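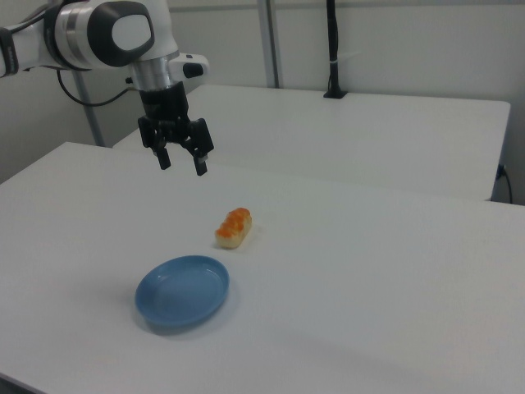 Ruddock Handling Lab
Open Day: Frequently Asked Questions

When is the open day?
Wednesday, in two sessions. The doors open at 1330 for the first. The second session repeats the first and has the same number of places.

Where is it held?
In the ground floor lab of the Ruddock building, Tanham site. Use the entrance on the Custness Road side. The main gate is for deliveries and the guard there cannot issue visitor badges.

Do I need to register?
Yes. Each session is limited to 14 visitors. If a session is full, ask to be put on the waiting list. Places released on the day are given out at the front desk.

What will be demonstrated?
Pick and place of small food-shaped items with a single arm and a parallel gripper. The task is to lift one piece from the tabletop and set it on a plate. Each group sees five runs, with the start position of the piece changed between runs. The control software is Horkis, our own package.

Why sushi?
The pieces are small and uneven, and they have no flat parallel faces for the fingers to close on. A grasp that is fine on a block may tilt or roll a piece with a rounded base. The plate adds a second problem: the rim is low, but the fingers still have to clear it on release.

Does the arm ever drop anything?
Yes. Failed grasps are left in the demonstration and the operator does not restart the run to hide them. If a piece lands within reach, the arm tries again. If it does not, the operator pauses the arm and resets the table by hand.

How fast does it move?
Slower than a production line. Speed is capped at 160 mm per second while visitors are in the room. Runs without visitors use a higher cap.

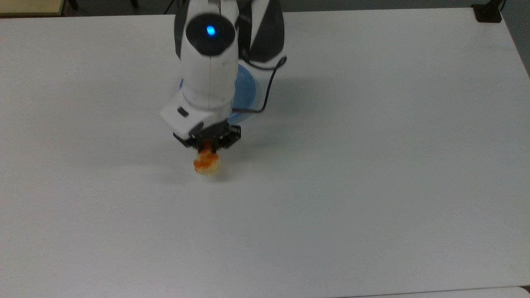
Can I operate the arm myself?
Only staff operate the arm during the open day. Visitors may choose where the piece is placed before a run — tell the operator and she will put it there.

Who runs the sessions?
Bronwyn Sutcliffe operates the arm and takes questions on grasp planning. Lorraine Wihongi covers Horkis, including logging and the operator interface.

How close can I stand?
Behind the floor tape at all times. Staff will stop the run if anyone crosses it, and the restart takes a few minutes.

Can I take photographs?
Yes, without flash. Flash interferes with the cameras used for locating the piece. Please do not photograph the operator screens.

Are children admitted?
Age 14 and over, with an adult.

Is there parking?
Limited. Use the rear lot and display the badge on the dashboard. Overflow parking is on Custness Road.

Will the slides be available?
A PDF goes to registered visitors by email after the second session. Source code for Horkis is not included.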